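Chapter 8
Learning from a Site Visit

In this chapter you will learn to
Prepare for a visit to a lab or plant where robots are used
Watch a demonstration and take notes that are useful later
Tell the difference between a task, a step, and a motion
Ask questions that the host can answer

Key terms: demonstration, gripper, two-arm task, reset, operator, success rate

Most people meet their first working robot as visitors. A school group walks through a warehouse. A company holds an open day and sets up a few stations for the public. A customer comes to see a machine do the job before signing for one. In each case the visitor has a short time, often a noisy room, and a host who has given the same talk several times that day. A visitor who has prepared will leave with much more than one who has not.

This chapter follows one such visit. In November, a class from Barkdale went to an open day at the Corumer workshop in Donach. The students had studied single-arm machines in Chapters 5 and 6, and most of them had programmed a small arm to move blocks between two trays. At Corumer they saw two arms work together on a household chore. The morning group arrived at 9:30 and was split between three stations. We will stay with the second one, floor cleaning.

Sweeping a floor looks like an easy job. A person does it while thinking about something else. For a robot it is a two-arm task, meaning that the two arms hold different tools and each one depends on the position of the other. The broom has to push material toward the mouth of the dustpan. The dustpan has to lie flat, with its front edge against the floor. If the pan tips up even slightly, small pieces go under it. If the broom comes in too high, it passes over them.

The material on the floor matters too. Sand, paper, and plastic do not behave the same way under a broom. A flat sheet tends to stick to a smooth floor, and a bottle rolls. For this reason a good demonstration uses mixed items, and a good visitor writes down what they are.

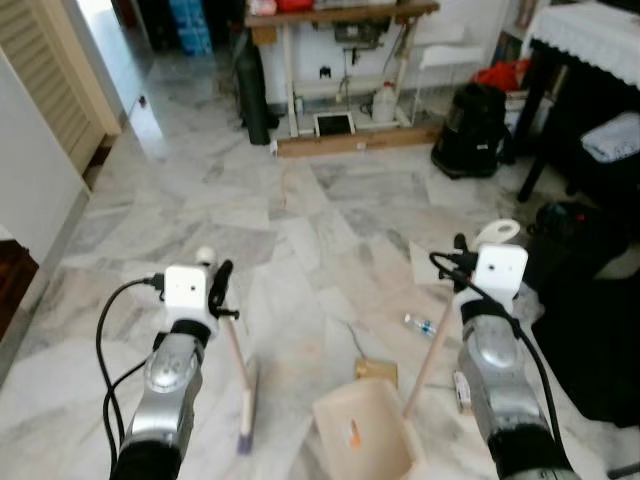

Figure 8.1 The floor-cleaning station. The left gripper holds the hand broom and the right gripper holds the long-handled dustpan. Cardboard, a plastic bottle, and a sheet of paper are on the tile.

Look at the handles in Figure 8.1. Both tools are made for human hands, and the robot holds each one by its handle with a gripper. Many labs work this way on purpose. A tool bolted to the arm would be easier to control, but the arm could then do only one job until someone changed it. A gripped tool can be put down. The drawback is that it can also slip or turn, and the robot must notice when that happens.

During the visit, students were asked to divide what they saw into three levels. The task was to clear the floor. A step was one part of the task, such as bringing the broom behind the cardboard. A motion was a single movement of one arm. Many first-time visitors write only about the task ("it swept up the trash") and cannot say later where the robot was slow or where it had trouble.

The host also explained the reset. After each run, a person empties the pan and puts the items back on the floor for the next run. Resets are dull, and they are often left out of published videos, but they take up a large part of the working day. The station had completed 300 runs before the open day, with a success rate of 92 percent. One student asked what counted as a success. The answer was that every item had to be in the pan at the end of the run. This was the most useful question of the morning. A success rate means very little until you know the rule behind it.

Before You Read On

Choose a chore you do at home that needs both hands. Write down the task, at least four steps, and the motions in one of those steps. Note which hand waits for the other and when. Keep your page. You will use it again in Section 8.3, where we compare it with the notes taken by the Barkdale class.

8.1 Planning the Visit

Contact the host at least two weeks ahead. Ask how many visitors each station can take, whether photographs are allowed, and what shoes are required.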